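Folding Week at the Back Table

March 2026

Posted by Oisín Coughlan

So I finally got my act together and put some of these up! If you've been following along since September you'll know I've been going on (and on) about cloths. Table cloths, drying cloths, the ones you grab when somebody knocks over a tea. We had a box of 273 of them from Fosetti in every color going, and my plan was to get the whole lot folded and sorted by shade before the spring orders went out. We got through a good bit over 100 on the first day, which I was pretty pleased with, and then my shoulders had a few words to say about it.

The space is at the back of the Vinmont building, next to the drinks. I like it there. The light is even, there's room to spread out, and a white table is the best thing in the world for folding on - you see every crooked edge right away.

I've kept the notes short this time. Last gallery I wrote a whole essay under each one and my sister told me she scrolled past the lot.

1. The lime green

Probably my favorite color of the bunch, folded up in the middle of the table with all those bottles lined up on the shelves behind it. I love how loud it looks against the white. There's an orange one bundled up on the next table over, with the tape and the water bottle, and I'd put those two colors together in a kitchen any day.

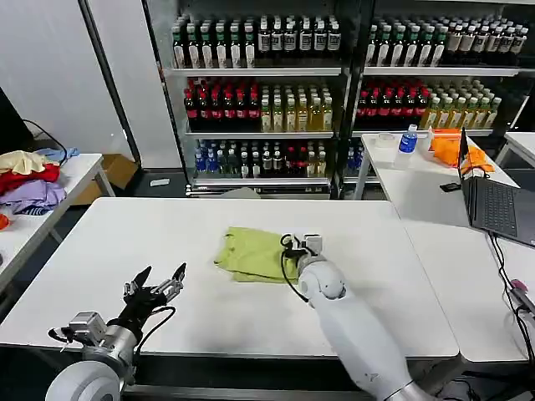 How I fold them

A few people wrote in to ask, so for anyone who wants to try it at home: lay it flat, smooth from the middle out with your palm, then bring the long sides together and match the corners before you press anything down. Then in half again, and once more if it's going in a drawer. I do stacks of 10 with the folded edge facing out, so you can pull one without the rest coming with it.

The Ó Riain ones are a heavier weave and they really don't like that last fold, so I leave them bigger and put them on the bottom. Dirari ones slide all over the place if you stack them too high. I stop at 6 with those.

Next up

Blues and grays, then the striped ones I've been avoiding - matching the stripes takes me forever! If you ordered a mixed set and want all greens, send me a note before Friday and I'll swap them over.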